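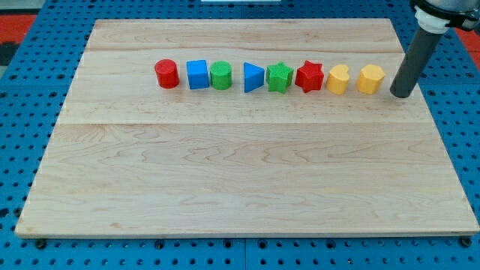

About Rornside

Rornside is a toy library and play workshop for children from one to seven, and for the grown-ups who come with them. We lend shape blocks, sorting boards, stacking sets and simple puzzles, and on four mornings a week we open our doors so that families can sit down and play with them here, on our tables and (more often) all over our floor.

We love blocks. We may as well say so at the start! There are a few other things on our shelves, and we're fond of those too, but if you ask any of us what we'd rescue first in a flood, you'll get the same reply. A cylinder, a cube, a prism and a star will keep a two-year-old busy for longer than you'd think, and the same pieces come out again at five for a completely different game.

How we began

Jarmo Mäkelä was a joiner for most of his working life and made kitchen worktops for a firm called Peltonen. He was forever bringing home offcuts, sanding them smooth at the weekend and giving them to his grandchildren, who built with them, lined them up along the skirting board and posted them behind the radiator. When he stopped work he had far more wood than grandchildren, so he put a notice up in the library at Pastby asking whether anyone would like some.

Sointu Salminen answered it. She had been teaching reception classes and wanted somewhere for younger children to play before they got to her, somewhere without a timetable. The two of them borrowed a room behind the chapel, laid out everything Jarmo had made, and waited. On the first morning 2 families came. By the following March there were 30 on the list and they had run out of hooks for the coats.

We moved to our present building on the Fesero side of town a while after that. It used to be a shoe repairer's, and on damp days the back corridor still smells faintly of polish. The front room has big windows, which is lovely for colours and not so lovely for anyone trying to have a nap in a pushchair. We have blinds now.

What we do with shapes

Most of our play starts with a row. We put a handful of pieces out in a line with some space around them and leave the children to it. Some go straight for their favourite colour. Some want all the round ones. There is nearly always one child who picks up a star, carries it round the room for the whole session and has to be talked into swapping it for a coat at the end.

We don't teach colours and shapes with cards or tests. They come up by themselves when you're playing: "Can you pass me the blue one? No, the other blue one, the one with the point." That sort of talk is worth a lot, and it works just as well in Finnish, Polish or Urdu as it does in English. Please use whichever language you use at home. We'll join in as best we can and the children enjoy putting us right.

A few of the games we come back to again and again:

Same and different. Two stars, one red and one green. What's the same about them? What isn't? Little ones will just hand you things, and that's a perfectly good answer. Older ones start inventing their own rules and get quite strict about them.

What's missing? Everyone has a good look at the row, shuts their eyes, and one piece goes under a tea towel. Adults are often worse at this than four-year-olds.

Will it roll? A cylinder will on its side and won't on its end. A cube won't whatever you do to it. We have a ramp for this, and the ramp is the most mended thing we own.

Feely bag. A textured block is wonderful for this, as little fingers have something to find as well as the outline. Prisms and cubes get muddled, stars almost never do.

Tidy-up shops. One person is the shopkeeper and asks for things one at a time until the table is clear. We didn't invent it, but we have worn it out.

Our boards

A good flat surface makes a surprising difference to a small child with a tower in mind. Carpet tips everything over, and a busy patterned cloth makes the pieces hard to pick out. Jarmo has strong opinions on the subject and will share them with anyone who stands still. He likes a wide wooden board with a pale finish, put down on top of whatever table is there, with the front edge rounded off a little so nobody catches a wrist on it. Bright colours stand out well against pale wood, and it wipes clean in a moment.

We lend boards as well as blocks. They are heavier than they look, so do bring a car or a strong friend.

Borrowing from us

Membership is for a whole household and lasts a year. You can take home 2 sets at a time and keep them for 18 days, which gives you a couple of weekends and a bit of grace. If a set is being loved to bits, just ring and we'll renew it unless another family is waiting.

Each set goes out in a drawstring bag with a card listing the pieces. Please check them against the card before you bring the bag back. If something has gone missing, tell us. We don't charge for the odd lost block. It usually turns up in a wellington boot, and we have a tin for late arrivals by the door.

Plastic pieces can be washed in warm soapy water and left on a towel to dry. Wooden ones want a damp cloth and nothing more – no dishwashers, please! We clean everything again when it comes back, whatever state it's in.

Play mornings

We open Tuesday to Friday, half past nine until noon. There's no need to book and you can arrive whenever suits you. We have room for 30 people at once, counting babies, and if it's very full we'll ask you to have a cup of tea in the corridor for ten minutes until somebody heads home.

The tables are low and the chairs are lower. There are four grown-up chairs along the wall for anyone with bad knees or a sleeping baby. Tea and toast are by donation. Fruit is free for the children.

The front door has a level entrance and we have one accessible toilet with a changing table. If your child finds a busy room hard going, come on a Thursday, when we keep the music off and put fewer things out. Lots of families prefer it that way and now come on Thursdays every week.

Who you'll meet

Sointu Salminen runs the play mornings and chooses what goes out on the tables. She can sing the tidying-up song in three keys, none of them on purpose.

Jarmo Mäkelä looks after the workshop, where he makes boards, mends ramps and sands anything that has picked up a rough edge. The workshop has a half door so children can watch.

Joonas Ahonen looks after lending. If you've rung us, you have probably spoken to Joonas. He knows which sets suit a child who throws and which suit a child who chews.

Lenni Hirvonen visits nurseries and childminders with a van full of blocks. A visit lasts an hour or so and can be in a hall, a classroom or a garden if it's dry.

Aatos Laaksonen joined us straight from college and is here on Wednesdays and Fridays. He is very good at towers and even better at being cheerful when they're knocked down.

Nurseries, schools and childminders

We lend to groups too, on slightly longer terms, and can put together a mixed bag if you tell us the ages and how many children you have. Reception teachers often ask for shapes in matching pairs of different colours, so we keep several bags made up like that. Lenni is happy to talk it through and can bring things over for you to look at first.

Coming to see us

Just turn up on any play morning and have a go. You don't have to join, and plenty of people come three or four times before they borrow anything. The bus stops opposite the old post office, and there's room for pushchairs under the canopy at the side. Ring the lower bell. The upper one belongs to the dentist.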